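Unit 6 notes: Can it do the chores yet?
Course page for Machines at Home and at Work. Posted 25 Jun 2024

Okay, so last time we ended on the question that always comes up at family dinners once people hear what I teach: when do I get the robot that cleans my house? I promised you a straight answer, and my straight answer is "it depends what you call a chore," which I know is annoying. Stay with me.

Think about what you do when you clear off a desk. You pick up a pouch, you tug it open, you peer in, you put stuff where it belongs. Most of that is handling soft things, and soft things are where machines still struggle. A bolt on a factory line has the same shape every time you meet it. A plastic sleeve has whatever shape it was left in, and the second you touch it you've given it a new one (and the robot has to notice!).
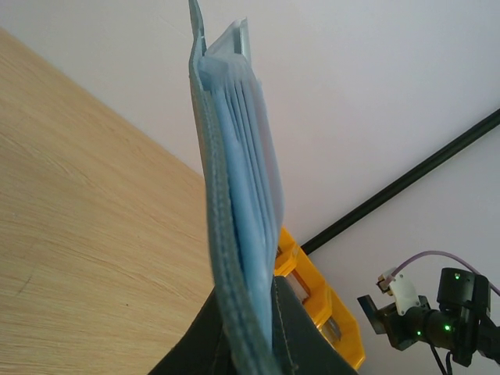

Fig. 1. Pale blue plastic layers and a yellow bin, seen from the gripper.

Your first reading for this unit is Tolera Hailu's write-up of the Kernwood trials. It's a nice read, and I'm assigning it mostly for the failure log in the back. Hailu's group ran 2,427 attempts at opening and filling soft containers, and 700 of those were thrown out before anybody scored them, because people couldn't agree on what "done" meant. Is a pouch open if there's a gap at one corner? Is it packed if something is sticking out? Argue about this with your neighbor before class, please, I want you grumpy when you get here.

The other thing I want you to take from Hailu is the bit on close-up viewing. A camera near the fingers sounds like a great idea, and mostly it is, but the closer you get to a sheet of something, the less there is to look at.

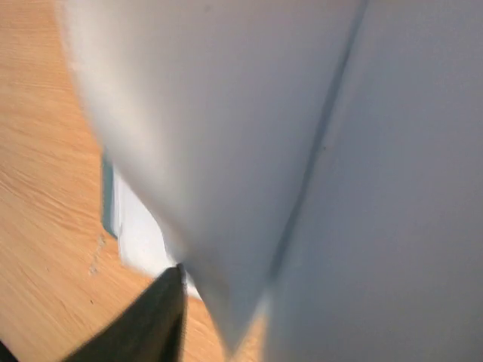
You and I get around this with touch. We feel the edge slide, we feel the fabric go tight, and we barely use our eyes at all. Try finding the mouth of a pillowcase in the dark sometime. It takes you a couple of seconds. Now try it with two chopsticks and you've got a fair idea of the problem we give a two-fingered gripper.

Second topic, two arms versus one. Cengiz Bayram (you'll remember him from the Bramska warehouse chapter) thinks that one arm plus a good clamp beats two arms for nearly all shop work. I go back and forth on it! For boxes and parts, sure, he's probably right. For anything that flops, I'd want the second arm every time, so one can hold while the other moves, or both can pull.
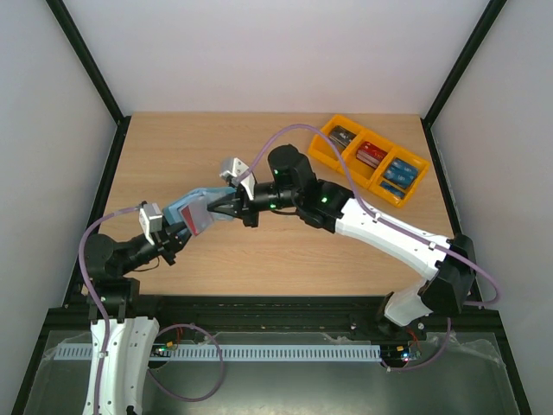

Fig. 2. Two grippers, one light blue pouch, with the divided tray at the back.

The catch is that two arms means two things to plan for, and they can fight each other through the object. Pull too hard and it slips or tears, go too easy and it sags. Bayram's chapter has a good section on this, and you can skip the math if you haven't had the prerequisite.

Then there's speed, and folks, don't let a sped-up video fool you. Look for the clock on the wall or somebody walking past in the background.

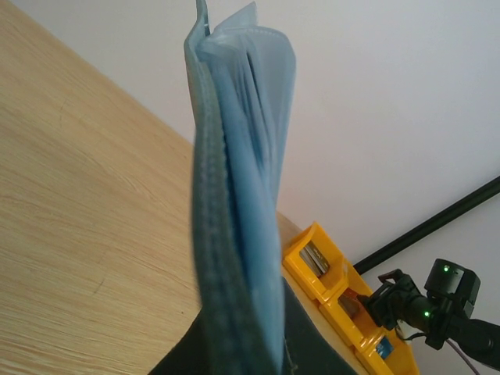
Fig. 3. Document folder upright, its pocket sheets fanned apart at the top.

So where are we? My own scorecard, which you're welcome to fight me on:

Moving rigid items from one known spot to another: yes, and has been for years.
Sorting mixed items into trays: pretty good, if the items aren't too strange.
Opening, filling and closing soft things: some days.
Doing all of it in your kitchen, with your dog there: no.

For next time, read Hailu, sections 1 through 4, plus the failure log. Then pick one chore you did this week and write it out as steps, small enough that a very literal stranger could follow them. Aim for 20 steps. If you finish in six you've skipped something, so go back and do the chore again with your notebook open. Bring it on paper, we'll be swapping.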